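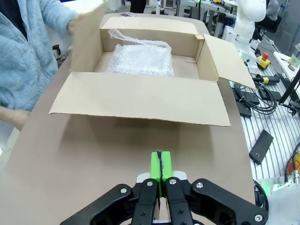
Bubble wrap first, questions later.

When I moved from one country to another, I paid for 10 boxes and I was proud of this small number. Now I think it was still too many. My opinion is simple: we should send fewer things to the people we love, and write to them more.

My family believes the opposite. Every August my aunt mails me a parcel from Bratham. The last one cost her 103 dollars in postage, and inside were towels, two jars of plum jam and a clock from Ciretti that I had once said was nice. I can buy towels five minutes from my door. I did not tell her this, of course.

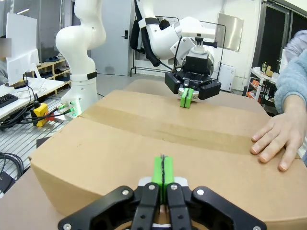 A parcel is also a kind of debt. When it arrives, I must send one back, and it must not look smaller than hers. So I walk around the shops for a whole afternoon, tired and a little angry, looking for an object that says I am grateful. I have never found this object. I buy a scarf. 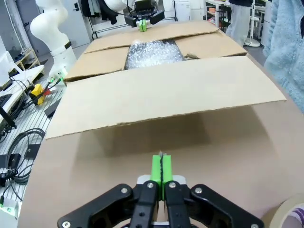
OPINION / HOME AND FAMILY

Some readers will say that a letter is cheap, and that cheap things do not show love. I don't agree. My grandmother kept 136 letters from her sister in a drawer, and she could tell you what was in most of them. Of the gifts, she remembered one lamp – and only because it broke.

A letter asks for an hour of real attention. Shopping asks for the same hour, but you give it to the shop.
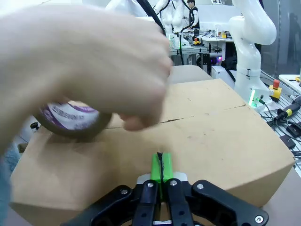 I know that my aunt will not change, and maybe I should not ask her to. For her the love is in the work: folding, wrapping, choosing the right jar. I understand it a little when I see a hand holding a roll of tape over the place where two flaps meet. It is a careful moment, and a letter has nothing exactly like it. Still, I would give up the jam for two pages about her neighbors, her knees and the weather in Bratham. I wrote to her yesterday and asked for this. I also bought a scarf.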